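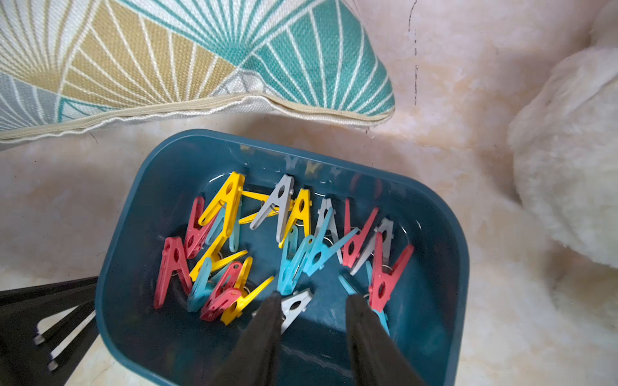
Moving a shared family chat to a new phone
Speaker notes, evening session, community tech night

Slide 1. Title
Introduce myself. Thank Lærke Frandsen for the projector cable. Mention that the handout is on the side bench and has the same headings as the slides.
Ask who has changed phones in the past year. Ask who lost messages doing it. Wait for hands.

Slide 2. What people think is saved
Most people assume the messages live in the account. With some apps they do. With others the account only holds your name, your contacts and your groups, and the messages sit on the phone itself.
Sign in on a new phone and the groups come back empty. The group is fine. The history was never uploaded.
Use my own case: family group, 2,735 messages, all on a phone with a cracked screen.

Slide 3. Check before you do anything
Open settings in the app and look for a page called Backup, Chats or Storage. Read the date of the last backup out loud if you have to. If it says Never, stop and do one now.
Check which email address the backup goes to. Jeptoo Rotich had hers going to a work address she no longer had a login for. She has said I can use this.
Plug the phone in. Use Wi-Fi.

Slide 4. Photos and video
Text is small. Video is what fills the backup, and many apps leave it out by default.
My backup took 7 minutes without video. With video it ran overnight.
If you only want certain clips, save them to the phone's gallery first and copy them separately.

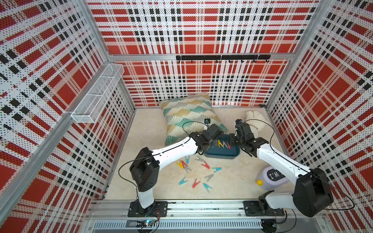

Cushion against the back wall, plaid panels behind.

Slide 5. The switch
Keep the old phone turned on and within reach. The code usually goes to your number, so move the SIM when the app asks for it and not earlier.
Install the app on the new phone, enter the number, enter the code. When it offers to restore, say yes. Some apps offer this only once, during set-up. If you skip it you may have to delete the app and start over.
Don't wipe the old phone for at least 2 weeks.

(Pause for questions. Someone will ask about going from one brand of phone to another. Answer: often possible, usually needs a cable, check the app's own help page first.)

Slide 6. Group admins
If you run the group, make a second person an admin before you switch. Védís Ingvarsson ran a neighbourhood group of 189 members on her own and was locked out of her account while changing numbers. Members kept asking to join and there was no one who could let them in.
Show where the setting is: group name, members, press and hold, make admin.

Slide 7. Codes and scams
Never read a log-in code to anyone, including a person in the group. If a message from a cousin asks you to forward a code, phone the cousin.
Turn on the extra PIN. Write it in a notebook at home.

Slide 8. Where to get help
Arnar Blöndal is at the drop-in table from 6:30 pm. Bring both phones, both chargers and your email password.
Next talk is in April, Elínborg Baldursdóttir on shared photo albums and who can see them.
Leave this slide up while people pack away the chairs.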